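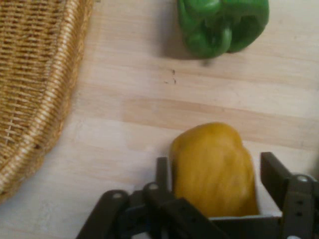
Figure 3. Green and yellow bell peppers beside a woven wicker basket on a wooden tabletop.

3.2 Household storage and reported waste

Fresh vegetables made up the largest share of discarded food in the Frimpong sample, ahead of bread and cooked rice. Of the 90 households that completed the kitchen diary in July, most reported throwing away at least one vegetable item during the 7 days of recording. This agrees with the earlier survey by Appiah and Quansah, although their respondents were asked to recall waste from memory and probably reported less of it.

Storage practice differed mainly by household size. Larger households shopped more often and kept produce in the open, while those with one or two members tended to refrigerate everything on arrival. Peppers and tomatoes were the items most often moved from one place to another during the week – a pattern the diary form was not designed to record and which we recovered from the margin notes.
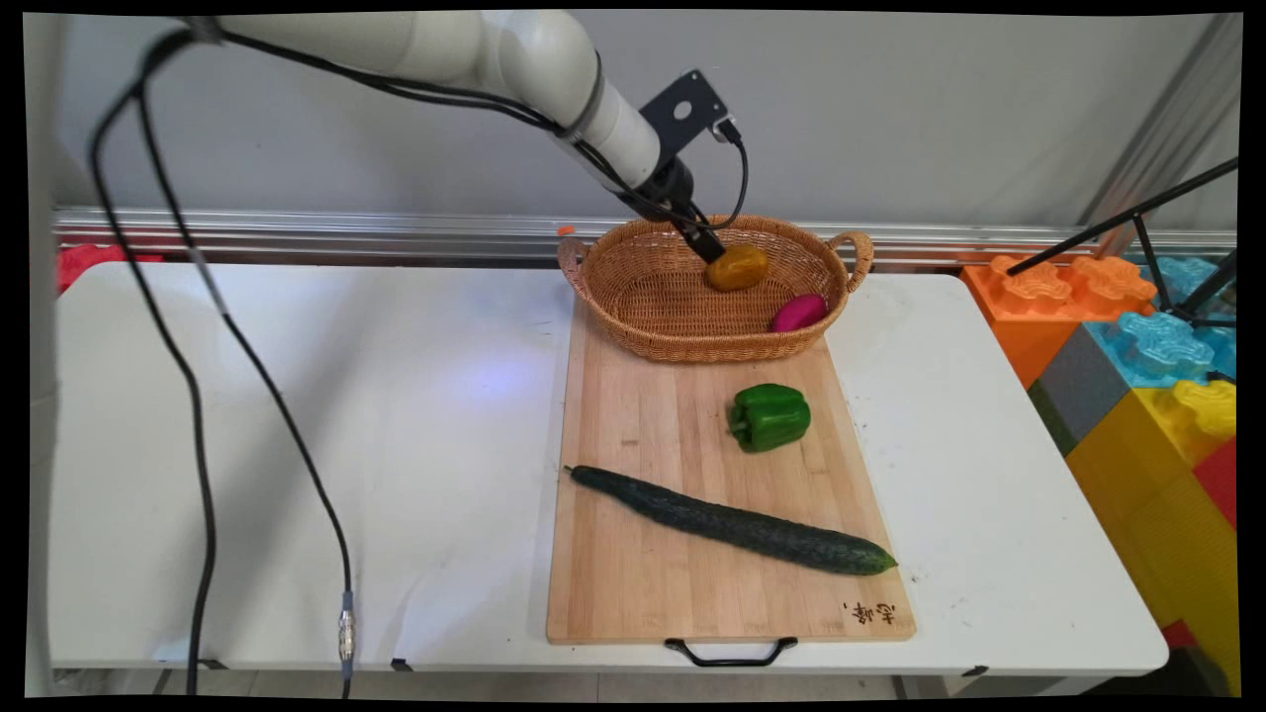 Income had a weaker effect than expected. Once household size was taken into account, the difference between the upper and lower income groups fell to around 4 percent, well within the error of the kitchen scales issued to participants. Addo and Marulanda report a similar result for Sorkov, where market days are less frequent. We return to the timing of purchases in Section 4, together with the diaries excluded for missing weights.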